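Reading Room > How-To > Book Clubs

How to write a book blurb for your club (without giving away the ending)

I run a small reading group in Isilville, and every April we put together a list of what we want to read next. Whoever suggests a book writes the blurb for it. When I started I was terrible at this – my first one gave away a death, a wedding and the name of the person in the attic! So I've worked out a method, and it gets me through most novels in one evening.

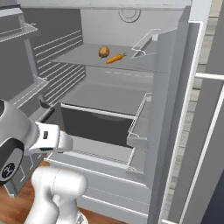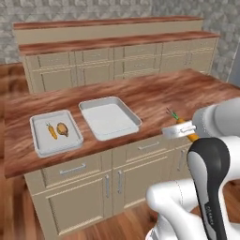 Carrot and potato, in the fridge and on the counter.

Step 1. Finish the book, then wait a day. I know, I know. But what's still in your head the next morning is usually what belongs in the blurb.

Step 2. Write down who, where and what's wrong. One line for each. For Tendgate, the Ilir Kolev novel we read last, mine said: a ferry clerk called Gashi, a river town in winter, and a letter addressed to a man he buried himself. I could have stopped right there and people would have come.

Step 3. Pick your cutoff page. I don't mention anything that happens after the first quarter of the book. Tendgate has 300 pages, and I got nervous and quit at page 53, where Gashi opens the letter. If a big surprise comes early, move your cutoff back to just before it.

Step 4. Draft it long. Put in the sister, the flood, the dog, whatever you loved. Then cross out every name except the main one or two. Readers can't hold on to five strangers in a paragraph (I can't, anyway).

Step 5. Get it down to three or four sentences. My opening line for Tendgate ended up at 23 words, and that's as long as I'd go. Watch out for "gripping" and "unforgettable" – they're on the back of everything. Say what kind of book it is instead. Slow? Funny in a mean way? Lots of weather?

Step 6. Read it out loud to somebody who hasn't read the book and ask what they think happens. If they guess the ending, go back to step 3.

For a series, only describe the book you're suggesting. I tried to sum up all of Vendum once and it was a mess.

Related
How to pick a first book for a new group
Reading a long novel in four meetings
Questions to ask when everybody liked it
Where to find large print editions

We use cookies to remember your settings. By staying on this site you agree to our cookie policy.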